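Marlina Sumampouw has been selling second-hand toys out of the front room at Sopacua for 4 years now, and she talks about it the way other people talk about bread. Fast, hands going, one eye on the kettle.

I got there at half past nine, late, wrong bus. She had already started on a box.

"Sit anywhere, not that chair," she says. "That chair is wheels."

The chair is wheels. A carrier bag of them, all from toys that no longer have anything to go on.

She buys by the box, mostly house clearances and playgroups shutting down. One lot last July had 986 pieces in it and took her most of the month. She knows the number becuase she lists everything in a school exercise book, one line each, with a tick when it's been washed and a second tick when it's been sold. Plenty of single ticks in there.

"People want sets," she says. "They ring up, have you got the whole farm. No I haven't got the whole farm. I've got a gate and half a pig."

So what sells on its own?

"Chunky things. Things for small hands. A parent comes in, they've lost one block out of the box and the child has noticed. The child always notices. They'll pay more for that one block than for a bag of twenty, and I feel bad, so I throw in another."

Yellow is her favourite. She's not sure why. Red fades, she says, and blue hides the dirt, but with yellow you know where you are. 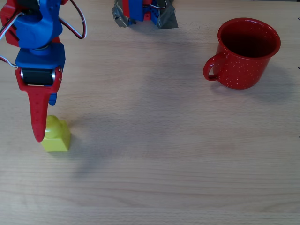
"You look at the top first," she goes on. "If it's got a knob or a head, a round bit, that's where they've chewed it. Run your thumb over. Then the corners. Soft corners I like, sharp corners I put to one side and have a think about."

Washing is warm water and washing-up liquid, an old toothbrush, then a tea towel. Nothing stronger. She tried a spray once, Kaltex something, and it left a bloom on a whole tray of animals that never came off. Those went to her nephew Amirul Lumbantobing for his girls, who didn't mind a bit.

Her other regular is Octavio Huamán - he collects stacking toys and has done since before the shop. He comes in at four, looks at everything, buys one piece. They argue over prices. I asked who wins.

"He thinks he does."

She doesn't do electronics, doesn't do soft toys ("moths"), and won't touch anything with a sticker over a crack. Puzzles only if the seller swears on them, and even then she does the puzzle herself at the kitchen table before it goes out. Three evenings on one with a lot of sky in it. Missing a peice, of course. She sold it anyway, with a note on the lid.

Is there a lot of money in it? She laughs at that. The best single month was 2,000 and a good part of it was one dolls' house, sold to a man who carried it home on foot in the rain.

"I wanted to ring him after. See if the roof was alright. I didn't have his number."

The kettle goes. She's back in the box before it clicks off, up to the elbow, feeling for something at the bottom.

"Lid," she says. "I need a lid for this one. Green, or green-ish. Have you seen a lid?"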